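Preguntas frecuentes — alquiler de salas y cocina por horas en Trondgate

Actualizado 31/08/2018. Si no encuentras lo tuyo, escribe al correo de reservas, contestamos en el día casi siempre.

¿Cómo reservo?
Por la web, botón Reservar. Eliges sala, franja y pagas la señal. Sin señal no hay reserva, ni aunque lo hayamos hablado por teléfono. La señal son 40 euros y se descuenta del total.

¿Cuál es el mínimo de horas?
4 horas. Montaje y recogida van dentro, contad con ello al elegir franja.

¿Qué salas hay?
Dos. Fitzgerald, la grande, para cenas, talleres y presentaciones. Prornwood, la pequeña, reuniones y cumpleaños tranquilos. La cocina se alquila aparte o junto con cualquiera de las dos.

¿Puedo ir a verlo antes?
Sí, con cita. No abrimos a quien pasa por la puerta, lo sentimos, suele haber gente dentro trabajando. Paredes marrón oscuro, ventana de cuadrícula con nueve cristales.

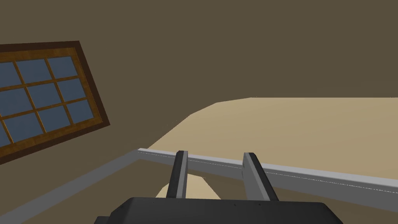

¿Se puede pintar, clavar o colgar algo?
Clavar no. Pintar tampoco. Guirnaldas y carteles con cinta de carrocero, y la quitáis al salir. Si salta pintura se cobra de la fianza.

¿Hay fianza?
200 euros, por tarjeta, se devuelve en unos dias si todo está bien. No hace falta que la reclames, sale sola. Si pasan dos semanas y nada, entonces sí, escribe.

¿Puedo traer mi propio catering?
Sí. También puedes pedirlo a Wondness, que trabaja con nosotros y ya conoce la cocina — pero no es obligatorio y no llevamos comisión. Si traes catering de fuera necesitamos el nombre de la empresa y la hora de llegada. Furgonetas por la puerta de atrás, nunca en doble fila.

¿Qué incluye la cocina?
Horno, placa, nevera, fregadero y encimera larga para emplatar. Menaje básico. Lo que no hay: batidoras, moldes, film, papel de horno. Traedlo. Sobre la encimera, cuidado con el limón y el vinagre, se pasa un paño en el momento y ya.

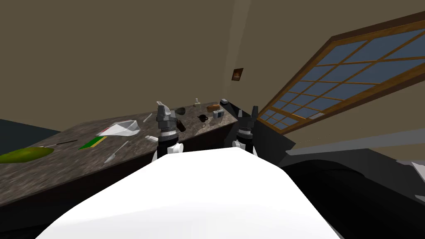 Tampoco se apoyan ollas recién sacadas del fuego, para eso están los salvamanteles del primer cajón. Los cuchillos se lavan a mano y vuelven a su sitio.

¿Quién limpia?
La limpieza final va incluida. Platos fregados y basura fuera, eso vosotros. Si no, suplemento de 80 euros.

¿Música?
Hasta las once. Altavoz vuestro, volumen razonable, hay vecinos arriba.

¿Y si tengo que cancelar?
Con más de una semana, devolvemos la señal entera. Con menos, se guarda para otra fecha. Cambios de hora gratis si la franja esta libre.

¿Hay fechas para octubre?
Quedan pocas tardes en Fitzgerald. Prornwood, mañanas casi todas libres. El calendario de la web es el bueno, mirad ahí antes de llamar.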